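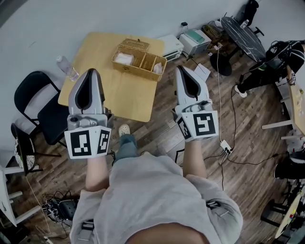 Both grippers closed, basket on the table in front.

Evley hand-held gripper pair: a week on hire

18 Aug 2021

I have wanted to try the Evley pair since I saw it in a catalogue in May. It is sold by Riruteck as a kit for recording hand work, so that a robot arm can be taught from it later. You hold a gripper in each hand and do the job yourself. Buying a set was out of the question for me, but they hire them out from the unit in Ham at £49 a day, with a £200 deposit that comes back when the kit does. I took it for 7 days and the total was still less than I paid for my last laptop.

The kit comes in one hard case. You get the left and right grippers, a camera for each, a head camera, the cables and a printed guide. The guide is short and the pictures in it are of an older version with a different lid on the battery compartment, so that took me a while to work out. The cables are labelled at one end only. I put tape on the other ends and left it on when I sent the kit back.

Setting up was slower than the website suggests. The software wants to see the marker cube on each gripper before it will let you record, and it is fussy about light. With the blinds half down it kept losing the left one. With the blinds fully up, or fully down and the ceiling light on, it was fine. After the first day I had it down to a few minutes.

The grippers themselves are better made than I expected. The fingers are silver-grey with black pads, and the pads have a fine mesh pattern set into them. The squeeze action is smooth and has some travel before it bites, so you can close gently on a thing without crushing it. I would call them a bit front heavy. My wrists knew about it by the evening, mostly the left.

For the trials I kept to ordinary things on a plain table: a wicker basket with compartments, a cloth, a small water bottle. The bottle is a good test, being light, slippery and easy to knock. Folding the cloth was much harder. With fingers you feel the edge of a cloth before you see it, and with these you feel nothing of the kind. You have to look, and to look you have to lean right over, and then the head camera sees the table, the top of your head and a good deal of the floor.

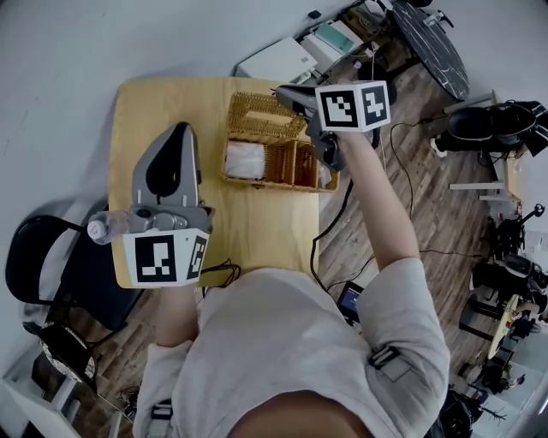

One comment under my May post said that anyone could do the same with a pair of kitchen tongs and a phone, and that Riruteck was charging for the case. The same reader wanted to know how many of my recordings were any use in the end, and whether I would hire the kit again with my own money.

I did try tongs, years ago, with a phone taped on. You get a video. What you don't get is how far the jaws were open at each moment, or where the two hands were in relation to each other, and those are the parts I wanted. I kept almost all of what I recorded. The ones I threw away were from the first morning, when the blinds were the problem, and a few where a cable had worked loose from the right gripper and the software carried on without saying so. It ought to say so. I have written to them about that.

The cables are my main complaint in general. They are thin, black and slightly too short. If you reach across yourself they pull, and if you let them hang they end up on the table among the things you are trying to pick up. I clipped mine to my sleeve in the end.

The gripper cameras have a very wide view. They take in the fingertips, the other hand when it comes near, and a good deal of the room as well, with everything bent towards the edges.

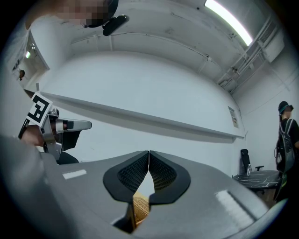 It makes the footage tiring to watch back, but the software flattens it well enough, and having the other hand in view was a help when I was lining the two recordings up. If you don't want your ceiling in your data you can crop it. I didn't bother.

The other set I looked at was the Stornmont, which is cheaper to hire and comes with only 4 hours of storage before you have to empty it. It has no head camera. I haven't used one, so I can't say how it compares in the hand.

Would I hire the Evley again? Yes, for a job I had planned out beforehand. I wasted two of my days deciding what to record. I would also ask for longer cables, and Riruteck tell me they will post a set out if you mention it when you book. The deposit was back in my account two days after the case was collected. Next time I want to try it on cutlery and a drying rack.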